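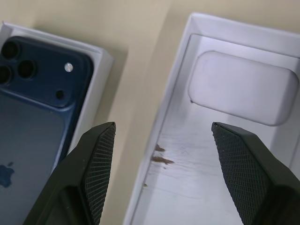
Keep the Box, Within Reason

A shelf of empty phone boxes is the nearest most of us come to a wine cellar. We say they are going up in value. Mostly they are going up in number.

Still, when you sell or pass on a phone, the box earns its space. My last one went to a buyer in Lapointe who wrote back more about the packaging than the phone. So keep the boxes that matter, and when the day comes, pack them properly.

Before anything goes in

Back up the phone, sign out of your accounts, then erase it, in that order. Doing it the other way round makes for a long evening. Take out the SIM card and put it somewhere that is not your shirt pocket.

Wipe the back with a dry microfiber cloth. For the camera bump, which collects pocket lint the way a gutter collects leaves, use a soft, dry paintbrush and go round each lens. Leave the window spray under the sink.

Which half is which

Phone boxes come apart into two pieces that look like twins until you try to put one inside the other. Set both on the table, open side up, before you start. The smaller one goes inside the bigger one. I have seen grown adults attempt the reverse with their knees.

Lay the phone in flat and let it settle. If it stops halfway, lift it out and turn it end for end. A good box is cut close, and pushing on one corner only wedges it. Then lower the lid and let the air find its own way out. It takes a while. Go and put the kettle on. 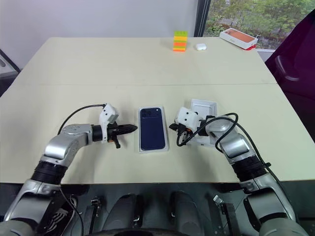
Page 42

Clear the table first

Most packing mistakes are table mistakes. Earbud cases, building blocks, the lid you were looking for: all of it drifts toward the one flat surface in the house. Push what you don't need to the far end and work on the near half. If you are boxing more than one gadget, finish the first before you open the second, or you will be mailing somebody your earbuds.

Clear plastic trays

A clear tray is handy for parking a phone while you hunt for its paperwork. Rinse it in lukewarm water with a drop of dish soap, then dry it with a lint-free cloth. Paper towels leave fuzz, and the fuzz moves to the phone. Don't stack trays with grit in them unless you like the frosted look.

Storing the empties

Shaohua Song of Drellport wrote in with a tip I now use. Put the last few digits of the serial number on a sticky note inside the lid, so you can match box to phone without squinting. Hers ends in 841. She also keeps the receipt in there, folded once – I fold mine until it's a pebble.

Keep boxes indoors. Cardboard stored in a damp garage takes on the smell of the garage, and the buyer will mention it. Mine live in the closet with the spare blankets.

Allow yourself 3 boxes per household. Each February, pull them all out and recycle any whose phone has been lost, traded in or dropped in a lake.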